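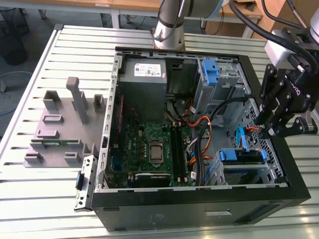 Fig. 1. Desktop tower with the side panel removed. The CPU is near the centre of the board, with two empty memory slots beside it.

Computer Organization
Handout 4: Caches and the memory hierarchy
Lecturer: Huiling Qian
Tutorials: Eduardo Agbayani, Carrillo Building
Revised Sep 27, 2025

1. Motivation

A processor core can start a new instruction in most clock cycles. A read from main memory takes hundreds of cycles to return. If every load and store went to main memory, the core would spend nearly all of its time stalled. The hierarchy reduces the average cost of an access by keeping copies of recently used data in small, fast memories close to the core.

The levels treated in this course are registers, first-level cache (L1), second-level cache (L2), main memory (DRAM) and secondary storage. Registers are managed by the compiler. Caches are managed by hardware and are mostly invisible to the program, except in its running time. The movement of pages between DRAM and storage is managed by the operating system and is left to Handout 6.

2. Locality

Caching works only if the stream of references is predictable in some way. Two properties are relied on.

Temporal locality: an address referenced now is likely to be referenced again soon. Loop counters, stack frames and the instructions of a loop body all behave this way.

Spatial locality: addresses close to one referenced now are likely to be referenced soon. Sequential instruction fetch and array traversal are the usual cases. Spatial locality is exploited by transferring a whole line on a miss instead of a single word.

Locality is a property of the program and its data layout. The same algorithm can show good or poor locality depending on loop order (section 6).

3. Address breakdown

A set-associative cache divides an address into three fields: tag, index and offset. The offset selects a byte within the line. The index selects a set. The tag is compared with the tags of all valid lines in that set.

Take a 32 KiB, 4-way set-associative cache with 64-byte lines.

Number of lines = 32768 / 64 = 512
Number of sets = 512 / 4 = 128
Offset field = log2(64) = 6 bits
Index field = log2(128) = 7 bits
Tag field = all remaining upper bits

A direct-mapped cache is the special case of one line per set. A fully associative cache has a single set and no index field. Raising associativity at fixed capacity moves bits from the index to the tag and adds comparators, which tends to lengthen hit time.

4. Classification of misses

Compulsory: the first reference to a line. It occurs in a cache of any size. Prefetching and longer lines can reduce it.

Capacity: the working set is larger than the cache, and a line is evicted before it is reused. Such misses also occur in a fully associative cache of the same size.

Conflict: too many lines in use map to one set. These are the misses left over once the first two classes have been removed – they depend on the index function and on associativity.

The classification is an accounting device. To apply it to a real trace you need to simulate the cache of interest and a fully associative cache of equal capacity. The Laneo simulator reports both when the split option is on. Use the Stunent traces in the course directory and not your own, or your totals will not match the marking sheet.

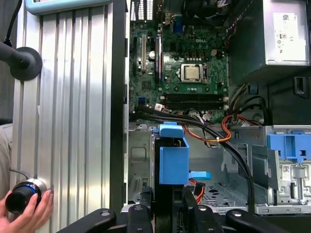
5. Average memory access time

For a single level of cache,

AMAT = hit time + miss rate × miss penalty

Worked case. Hit time is 2 cycles, miss rate is 4 per cent and miss penalty is 356 cycles.

AMAT = 2 + 0.04 × 356 = 16.24 cycles

The average is more than eight times the hit time, even with 96 per cent of references hitting. Small changes in miss rate matter a great deal when the penalty is large. Halving the miss rate gives 9.12 cycles. Halving the hit time and leaving the miss rate alone gives 15.24 cycles.

With a second level, the L1 miss penalty is replaced by the AMAT of L2. Suppose L2 has a hit time of 24 cycles and a local miss rate of 25 per cent, with the same penalty to main memory.

AMAT = 2 + 0.04 × (24 + 0.25 × 356)
= 2 + 0.04 × 113
= 6.52 cycles

Note the difference between local and global miss rate. The local rate of L2 is misses in L2 divided by references reaching L2. The global rate is misses in L2 divided by all references from the core, in this case 0.04 × 0.25, or 1 per cent. Marks were lost on this in the July sitting.

6. Loop order

C stores a two-dimensional array by rows. Let a be a 1024 by 1024 array of 8-byte values, aligned to a line boundary, and use the cache from section 3.

Row order (j in the inner loop): consecutive references are 8 bytes apart. Each 64-byte line serves eight references. Without prefetching, one reference in eight misses.

Column order (i in the inner loop): consecutive references are 8192 bytes apart, or 128 lines. The cache has 128 sets, so every reference in a column falls in the same set. The set holds four lines and the column touches 1024 of them. Under LRU replacement every reference misses.

Padding each row by one line changes the stride to 129 lines and spreads the column over all sets. It does not remove the misses in this case: a column still needs 1024 lines and the cache holds 512. Padding helps only where the column would otherwise fit. Blocking (tiling) the loops deals with the capacity problem and is the subject of the next tutorial.

7. Writes

Write-through: each store updates the cache and the next level. The next level is always current, at the cost of traffic. A write buffer is normally added so the core does not wait.

Write-back: the store updates the cache only and sets a dirty bit. The line is written to the next level on eviction. Traffic is lower where stores have temporal locality, but a miss may now involve two transfers.

On a write miss the cache may fetch the line (write-allocate) or pass the store down (no-write-allocate). Write-back is usually paired with the former.

8. Exercises for submission

Submit through Stisia as a single PDF. Show working.

(i) Repeat the address breakdown in section 3 for a 2-way cache of the same capacity and line size.

(ii) For the two-level system in section 5, find the L2 local miss rate at which AMAT is 8 cycles.

(iii) Run the matrix trace in Laneo with and without padding and tabulate misses by class.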